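Koskela Fund for Applied Automation
Interim progress report: Bin clearing with learned grasp ranking
Project: Taltow
Submitted by: Ostolau site
May 7, 2021

Where we stand

The proposal said that a robot arm could learn to empty a bin of mixed objects by practicing on its own, and that the practice would carry over to objects it had never met. Six months in, we can support the first half of that sentence. We are less sure of the second half than we were in November, and this report spends most of its space on the reasons.

The arm, the gripper and the control software are running. The learned ranking model, which looks at the bin and scores possible grasps before the arm moves, has been trained twice from scratch. We have spent within budget and are one milestone behind.

The headline result

We logged 2,000 grasp attempts in this period. On objects from the training set, the learned model did better than the simple rule we use as a baseline, which is to go for the highest point in the bin. That much was promised and that much was delivered.

The comparison looks weaker once it is broken down. Of the attempts logged, 455 were on objects held back from training, and on those the model and the simple rule finished close enough together that we do not want to claim a winner. The earlier draft of this report did claim one. We took the claim out after finding that the held-back objects had been placed by hand, mostly lying apart from each other, while the training objects had been tipped in. A tidy bin flatters any method.

We also have to correct something in our last report. We wrote that the model had "learned to avoid crowded corners." It does score corners low. So would a model that had only learned that grasps near a wall tend to fail, and when we swapped in a different bin the low scores stayed where the old walls had been. We think it memorized part of the bin.

What is in the bin

The object set now holds 31 items. It was chosen to be awkward: stiff things, floppy things, things that lie flat and give the fingers very little to close on. The Faritz group, our partner on the perception side, argued for more soft items and we agreed, with some grumbling about how long they take to reset.

Flat and thin objects are still the worst case. Work gloves are the most misleading one. The model gives them high scores, perhaps because there are so many places to pinch, and a pinch of fabric often counts as a success under our present rule even when the glove is barely held. We are changing the rule. The success rate will go down when we do, and readers of the next report should expect that. 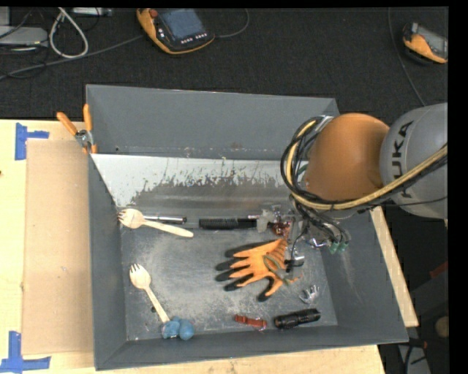
Photo: Taltow project, Ostolau

The mix matters more to us than any one item. A wooden fork on the bare floor of the bin, a flashlight near the lower right and an orange glove by the gripper are three different problems, and a single average over all of them says very little. From the next report on we will give results by object type, with the overall figure in an appendix.

Wear is a further worry. The panel inside the bin has lost its coating in streaks and patches, and the floor is covered with scratches. The model works from camera images, and we cannot rule out that it uses those marks as landmarks. Faritz thinks the effect is small. They may be right – they have not tested it either.

What we will do next

First, repeat the held-back test with every object tipped in, using the same procedure for both methods. The person running the arm will not be told which method is active.

Second, move the model to a bin with a fresh surface and run 20 full clearings before any retraining. If performance drops sharply, the claim about new objects will have to wait for a third training run.

Third, apply the stricter success rule to all stored attempts where the video allows it. Some of the early video does not.

What we ask of the Fund

No additional money. We request that the milestone on unfamiliar objects be moved back one reporting period, and that the demonstration for outside visitors be postponed with it. A demonstration could be staged now and would probably look good, but it would show the training objects, and we would rather not have to explain that afterward.

The raw logs for this period, including the failed attempts, are available to the Fund's reviewers on request.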